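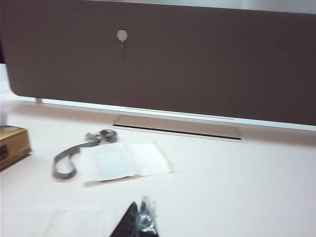 *深棕色板面,左上方一枚银白色小圆件*

**Bullo 飞钓轮项目进展,2018年4月**

各位好,又到交作业的时候了。上次那份报告有人说太像说明书,这回我就按平时说话的样子写,要细表的话单独找我要,我这边都有。

先说最要紧的:第二版样轮做出来了,能转,能刹,能装线,Hulme 河上已经下过水。第一版那个转起来像磨咖啡豆的毛病基本没了(说"基本",是因为逆着风快速收线的时候,我自己还能听出一点点,别人都说听不出来)。

## 刹车这一块

原计划是用碟刹,软木垫片压不锈钢片,老办法,大家都熟。去年底我们改成了封闭式的碳纤维片组,当时跟你们通过电话,也批了。改完之后起步阻力比软木那版顺很多,用5X子线挂鱼,鱼第一下冲出去的时候轮子不会"咯噔"一下,这个我特别高兴!干这行的都知道,断线多半就断在这一下上。

麻烦在密封圈。Dorkano 第一批给的圈偏硬,冬天在河边放一晚上,早上第一把要使点劲才转得动。跟他们来回换了三种硬度,现在定在中间那一档。他们的师傅很肯试,样件发得也快,就是报价单永远比样件晚到一个礼拜,我催了几次也没用,后来就习惯了。

调节旋钮现在一圈是16格,每格都有声音,戴手套也摸得出来。之前有人建议做成无级的,我试过一只,站在齐腰深的水里根本不知道自己调到哪儿了,还得低头看,所以还是留着格子。

## 重量和线杯

线杯按5号线设计,装满浮水线之后背线还有余量。样轮的重量比目标多7克,多出来的主要在轮脚和主轴。主轴我不太想动,动了心里不踏实。轮脚还能再铣掉一点,两侧各开一道浅槽,下个月的图纸上就有了。就算最后还差一两克,我的意见是算了,配9尺的竿子平衡点反而更舒服。当然这是我的意见,你们要是坚持原指标,我们再商量。

顺便提一句大线杯的事。你们上次问能不能一个轮体配两种线杯,方便钓友换沉水线。能配,公差也没问题,难的是快拆帽:拧得太松会自己退,拧得太紧手湿的时候下不来。我手上有两个方案,一个是带卡簧的,一个是粗牙加O型圈。我偏向粗牙那个,零件少,掉河里也好补。

## 试钓

Sólveig Vigfúsdóttir 接了试钓的活儿,我得好好夸夸她。她写的记录比我自己的细多了,水温、风向、用的哪一号蝇、刹车拧在第几格,全都有。她的主要意见我抄在这儿:

- 摇柄太短,手大的人收快了会滑出去。
- 左右手转换要拆两颗小螺丝,在岸上没问题,站在水里等于扔螺丝。
- 出线声她喜欢,收线声太轻,她希望两边差别别那么大。
- 阳极氧化的亮黑色在太阳底下反光,她宁可要哑光的灰。

第一条已经改了,新摇柄加长加粗,表面车了几道细纹。第二条要动单向轴承的装法,我估计得放到第三版。第三条嘛,见仁见智,另外几位试钓的朋友就觉得收线安静点好。颜色我完全同意她,样片下周去看。

## 耐久测试

台架搭好了,用一台旧电机带着拉线,拉出去再收回来算一个循环。头一轮设定跑400个循环,跑完拆开看,碳片没有明显磨损,轴承里有一点灰,是我们车间自己的灰(惭愧,旁边就是打磨机,现在已经挪开了)。盐水浸泡还没开始,本来该做完的,拖了,原因是我把先后顺序排错了,先去折腾密封圈,这个算我的。

## 钱

到目前为止用掉了拨款的51%,比计划略低。省下来的是模具,第二版我们直接上了CNC,没开压铸模。但别急着高兴,这笔钱后面还得花出去,小批量之前包装、轮套和备件都要打样。轮套找了两家,一家拉链好、绒布差,另一家正好反过来,我还在磨。

另外有个变动要请你们点头:原预算里有一笔展会费用,我想挪一部分去多做几只试钓轮。展会我们今年去了也只能摆样品,不如让更多人拿到河里用一用。如果不同意也没关系,回一句就行,我照原样走。

## 接下来

第三版图纸我来画,轮脚、快拆帽、左右手转换一起改,画完先给 Dorkano 看能不能加工,再发你们。盐水浸泡马上就开,这个不会再往后推了。8月想在 Hulme 河做一次集中试钓,那时候水位低,小鱼多,正好看轻线轻竿下刹车的起步。你们谁有空欢迎过来,涉水裤我们这边有,就是码数不全,脚特别大的请自己带鞋。

名字的事也跟着说一下。Grarow 内部还有人觉得"Bullo"听着像给小孩吃的糖,想换。我反正叫顺口了,轮脚上的刻字也已经打了样。要换的话请在第三版图纸定稿之前告诉我,定稿以后再改刻字就得另付一笔刀具钱。

需要你们回复的就是三件:重量指标放不放宽、展会费用挪不挪、名字换不换。邮件或者打电话都行,我下午一般都在车间,电话响了不一定听得见,多打一次。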